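Notebook, November, pm — Villis tracker, clear box

Good afternoon! The new time alignment is in and I'm really pleased with it. Until today the left and right gripper streams were each stamped on arrival, so whichever one the bus served second looked late. Now both get stamped at the source and Werkalex does the resampling at 30 Hz before anything reaches the pose filter. Two-handed motions line up properly in the replay for the first time.

Offset between hands before the change: 110 ms at worst. After: 22 ms, and most of that is one slow start at the top of the log. I'd like to know why the first second is always bad. Probably the queue filling up — look at that before touching the filter again.

Second job was the box. Clear walls on a white sheet is about as mean as it gets for the depth code, and I wanted it mean. The old segmenter kept returning the table edge seen through the plastic and calling it the far wall of the box. Quispe's branch fits a rectangle to the bright outlines first and only then asks depth for an opinion.
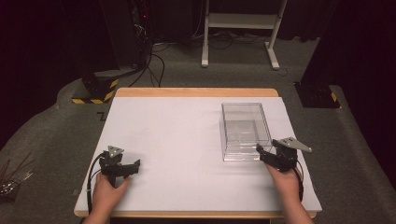 With the fit switched on, the box pose held in 72 of the replayed segments. The failures are nearly all ones where a finger is right up at a corner and hides the outline we need most. Idea: once the fit has been steady for a while, freeze the box size and let only position and heading move. That leaves far less for a hidden corner to spoil, and it's a tiny change. Very keen to try it!

Also noticed the gripper width reading jumps when the fingers are nearly closed. Looks like a rounding problem in the Nendance export, not the sensor, as the raw log is smooth.

To do:
freeze box size after steady fit, rerun same segments
check queue at start-up
width rounding in export, add a test
merge Quispe's branch once the reruns are through

Config saved as villis-clearbox-b. Old one kept beside it for comparison.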